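Posted in August by Rigoberto Aguirre

We use cookies to remember your settings and measure traffic. By staying on this site you accept our cookie policy.

Mobile Game Hardware, Unit 5: Phone Grips, Latency and What the Box Claims

Read the Zindimeck press sheet before class. It is two pages long and makes eleven claims, and I want you to mark which of them could be checked by a person with a phone and a free afternoon. My own tally is four.

1. "Zero lag"

No wireless controller has zero lag. A button press has to be noticed by the controller, sent over the radio, picked up by the phone, handed to the game and drawn on the screen. When a maker prints "zero lag," ask which of those steps was measured. Usually it is the radio step alone, with the controller sitting next to the phone and no other devices nearby.

Soledad Manríquez's class tested the Olevetti grip last term and logged 3,609 button presses. The typical delay was fine for a puzzle game. The slow presses were the trouble: 144 of them took more than twice the typical time, and they came in clumps. An average hides that completely. Ask for the spread.

2. "Works with over 1,000 games"

The Montes compatibility list has 1,341 titles on it. Jacinto Robles went through the first few pages and found the same racing game entered under three regional names. He also found games where "works" meant the menu could be moved with the stick and the rest still needed a finger on the glass. I don't say the list is dishonest. I say it was put together by people who wanted a long list.

For homework, pick 52 titles from the list at random (not the ones you already own) and sort them under these headings:

Full control, no touch needed
Partial control
Launches, ignores the controller
No longer in the store

3. Battery life

Hours of what? A controller left switched on and idle will outlast one in a fighting game with the vibration turned up.
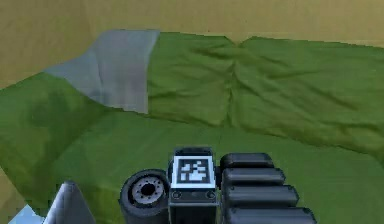 Zulau quotes a single figure for its clip-on model and doesn't mention vibration, lights or whether the grip was charging the phone at the time. Treat a figure like that as a ceiling.

4. Reviews

Crisóforo Esquivel's reading packet has six reviews of the same grip. Four use the phrase "console-quality feel," which also appears on the press sheet — draw your own conclusions. The two that don't are shorter, crankier and a lot more useful on the stiff shoulder buttons.

Bring your sorted titles to the next session, with the phone model and system version written at the top. Iraís Valdovinos has the loaner grips and needs them back with their cables.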